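Folding Brushed Check Cloth: Working Notes
Household tips, Skandasora workroom pages
Compiled by Gitau Lyimo, Metthorpe. Revised 21/09/2022.

These notes cover checked cloth with a brushed face: flannel, wool mixtures and similar. Plain cotton sheeting folds differently and has its own page.

1. Surface

Use a smooth, hard, pale top. Dark lint shows on white and can be wiped off before the next piece goes down. A padded ironing surface grips the nap and pulls the lower layer out of line with the upper one. Clear a working area at least twice the width of the folded piece.

2. Lifting and finding an edge

Do not shake a heavy piece open over the table. Lift one fold by a small pinch, let the rest hang, and follow the cloth with the other hand until an edge or corner is reached. Keep both hold points close to the surface. A high lift lets the weight of the cloth form new creases lower down.

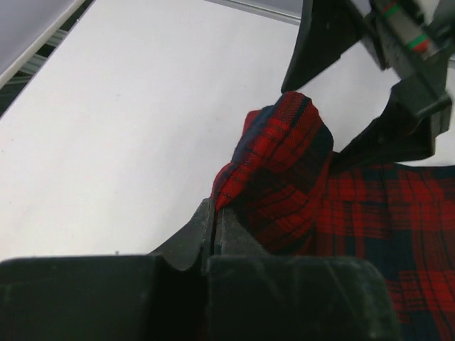 Red and navy check, one fold raised from the tabletop.

If the first pinch catches two layers, release and start again. Pulling two layers apart under tension stretches the weave on the bias, and a stretched check does not lie square until it has been washed.

3. Labels, seams and rolled parts

Find the label before folding. On most shirts and jackets it fixes the inside and the top or side, which saves turning the piece over twice. Unroll sleeves and hems from the body outwards. Smooth with the flat of the hand in the direction of the nap. Where a raised ridge remains, the cloth is doubled underneath and pressing on it will only set the crease.

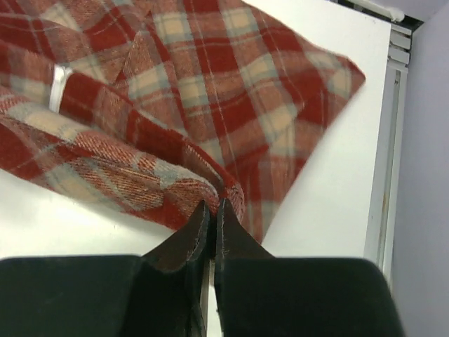
Plaid still bunched, with a small white tag among the folds.

4. Using the check as a guide

The printed or woven lines are a ready-made ruler. Pick one pale band and keep it parallel to the table edge. Bring the far edge over until the same band meets itself. Where the lines run on a slant, the piece has skewed: correct it at the corners, one at a time, and leave the middle alone.

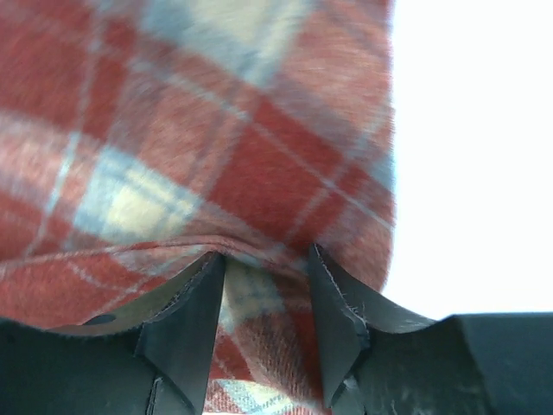 Pinch at the hem for this adjustment. A grip on the open cloth gathers the layers and bends the lines for some distance either side. Move the hem in small steps, lay it down, and check the band again before the next step.

5. Sorting and holding

Keep pieces waiting to be folded in a shallow tray at the side, one colour group to a tray. A rim is enough to keep them off the working area. Stop at 28 pieces per session; accuracy falls after that. Stack no more than 6 folded pieces of heavy cloth, as the lowest takes a hard crease.
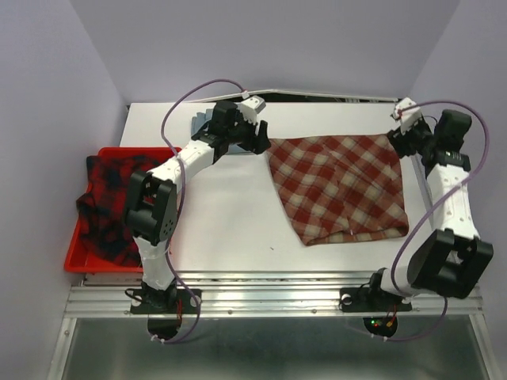

Check cloth laid out flat, with a darker piece in the red tray at the left.

6. Storage

Shelf liner from Bastos is adequate for painted shelves. Bare timber needs a cotton sheet between shelf and cloth. Turn the stack over each September and refold along different lines.

See also: Flidusari drying rack, replacement of cords.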